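The Jemenley Five-Quart Slow Cooker After One Very Long Winter

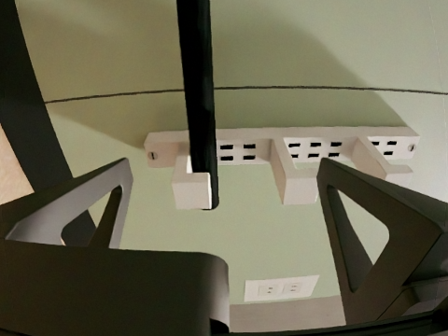 Is it worth replacing a slow cooker that still works?

Only if the old one cooks too hot, and mine did. It had reached the point where a pot roast on low was boiling at the edges by lunchtime, and I was standing over it adding broth, which rather defeats the purpose of the thing. If yours still gives you tender beans and a stew that isn't scorched around the rim, keep it and spend the money on a good piece of chuck.

I should say first that I am a slow cooker person from way back. I grew up on the kind with the orange flowers on the side and a cord you had to hold just so. I've had four or five since then, most of them hand-me-downs, and the last one was a Fendow that my sister passed along when she moved to a smaller apartment. I loved that Fendow. It made very good chili for years and then slowly turned into a small volcano. So last September I bought the Jemenley, and I've used it nearly every week since, sometimes three times in a week when the weather was miserable.

It's a plain oval cooker with a stoneware crock, a glass lid, and a dial. The dial says Off, Warm, Low and High, and it clicks when you turn it. There is a fancier model with a screen and a timer, and I looked at it for a good while, but I work close to home and I don't need my dinner to send me messages. If you're out of the house for eleven hours at a stretch, please do buy the timer model, because this one will keep right on cooking until you walk in and turn it down.

Now, the heat. Low on the Jemenley really is low. I put a thermometer in a crock of plain water the first weekend (my own little test, I do it with every new one) and after four hours on low it read a touch under 200 degrees, and it stayed there the rest of the afternoon. The old Fendow would have been at a rolling simmer by then. What this means in your kitchen is that old recipes may take longer than you remember. My mother's pork and sauerkraut, which used to be done in six hours, wants all of 7 in this pot. The first time I made it I served it too early and we chewed politely. The second time it fell apart when I looked at it, and there was enough juice left in the bottom to spoon over the potatoes.

Beans have been the happiest surprise. I boil my kidney beans hard on the stove first, as everyone should, and then they go in with an onion and a bay leaf and come out whole and creamy. I've also done a big batch of apple butter with the lid propped on a wooden spoon overnight, and woke up to a house that smelled so good I ate toast for breakfast, and then again at ten.

Oatmeal is where it fell down a bit. Steel-cut oats cooked straight in the crock left a leathery ring around the side that took two soakings to get off, even though I'd buttered it first. I now set a smaller glass dish of oats inside the crock with water around it, and that works nicely, though it only makes enough for two. If overnight oatmeal for a crowd is your main reason for wanting one of these, I'd look elsewhere.

The lid is good heavy glass with a rubber edge, and it sits snug without locking. I wish it locked. I took a crock of meatballs to a potluck at church with the lid held down by a bath towel and two giant rubber bands, and I drove like I had a newborn in the back. The meatballs arrived fine and the towel will never be the same. Jemenley does sell a strap that goes over the top, but it costs extra, and I'm stubborn about paying extra for something that ought to have been in the box.

Cleaning is easy, apart from the oatmeal episode. The crock and the lid both go in the dishwasher. The crock is heavy, though, and I mean heavy enough that I use both hands and bend my knees. If your wrists bother you, and mine do when it's damp out, go look at one in a store and lift it before you decide. The Leblanc that my neighbor swears by has a lighter metal insert that you can brown meat in on the stovetop, and I've borrowed it a couple of times. It's a lovely thing to brown in. I didn't care for how it cooked on low, since the bottom caught on me both times, but I'll admit I was using her pot and my recipes, and she never has that trouble.

The handles on the outside stay cool enough to grab with a bare hand on low. On high I use a mitt. The outside wall of the cooker gets quite warm either way, so keep it pulled out from under the cabinets and away from the bread. I melted the corner of a bread bag the first week. The cord is short, as they all are, 30 inches by my tape measure, and I had to rearrange the toaster and the coffee maker so it could reach. I grumbled about that for a day and then forgot all about it, and now I like the coffee maker better where it is.

A word about size. Five quarts is right for the two of us plus leftovers, and it will feed six if there's bread and a salad. A whole chicken fits if it's a modest bird. A big ham does not fit, and I tried it every which way, with the lid tented in foil, before I gave up and turned on the oven. For a large family I'd go up to the seven-quart. For one person I'd honestly get something smaller, as these pots cook best when they're at least half full, and a single chicken breast in a crock this size will be dry as a sock by suppertime.

I ordered mine from Jemside, the kitchen shop out on the highway, because they'll let you return a thing after you've cooked in it. They had it in cream, red and a dark blue. I got the cream, which shows every drip of tomato sauce, and I'd choose the blue if I had it to do over. The little rubber feet came off one side when I slid it across the counter, and the shop gave me a new set without any fuss.

My complaints, then, are the lid that doesn't lock, the weight of the crock, the short cord and a recipe booklet so thin that it had one soup in it, and that soup called for canned soup. None of them has kept me from using it. I've got a beef and barley going as I write this, with the last of the carrots and too much garlic, and I haven't lifted the lid once, which for me takes some doing.

I'd give it four and a half stars out of five. If you have one and you've found a way to do oatmeal in it for more than two people, I'd dearly love to hear how. And if you're cooking dried beans in any slow cooker at all, do salt them. I know what your grandmother said, mine said it too, but they taste so much better.

Posted 10 July 2026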